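Plelura Co-op Session Logs

A collection of play logs from local two-player sessions of Camari, a kitchen relay game for couch co-op. Prepared by Shiuli Bandara and Nazma Gazi. Version 2, released 28 Jul 2018.

Summary

The set holds 148 session logs from 74 pairs of players. Each pair played two sessions: one on the Harbor map and one on the Night Market map. Logs record button input, score events, order timers and the round result. There is no audio or video of the players.

The logs were made to study how pairs split work when orders arrive faster than one player can fill them. They have also been used to tune the difficulty curve in the Wickramasinghe level editor.

File layout

sessions/ one CSV file per session, named by pair number and map
pairs.csv prior experience with co-op games, controller type, seating side
maps/ tile layouts for both maps, in plain text
tools/ the replay script and the Cleton converter

Columns in session files

tick: game time, counted from the first order
player: L or R, by seating side
action: move, pick, drop, chop, serve, dash or idle
tile_x, tile_y: position on the map grid at the start of the action
order_id: the order the action counts toward, blank if none
score: running team score after the action

Idle is written only when a player gives no input for 500 ms. Shorter pauses have no row. A dash that hits the other player is logged as two rows with the same tick, with the player who dashed listed first.

Collection

Pairs sat side by side in front of one screen. Both players used the same type of controller. A practice round came before the first session and is not part of the set. Map order was switched for every second pair to balance learning effects. Players could not change the button layout.

Scores were written by the game itself. Order labels were added later by the converter, then checked by hand wherever a dropped item could have counted toward more than one open order.
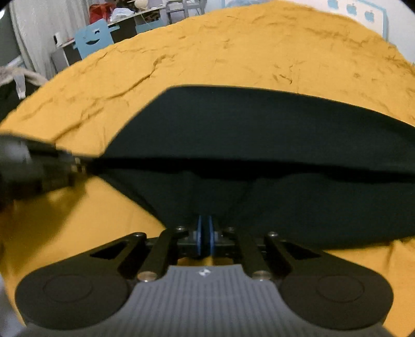
Known problems

In the Night Market map, the moving counter reports its position one tick late. Items dropped on it can appear to land on the tile next to it. The replay script corrects for this; the raw CSV files do not.

Version 1 swapped L and R in sessions where the second controller was plugged in first. Do not mix files from the two versions.

Rounds ended from the pause menu have no final result row. Treat the last score value as partial.

Use

Run tools/replay on any session file to print the round as text. Add the map name as the second argument. The converter needs Cleton installed and will stop with an error if the map files are missing.

The logs may be used and shared for research and teaching. Keep the pair numbers as they are, and name the version used in any published results. Send corrections to Nazma Gazi with the session file name and tick.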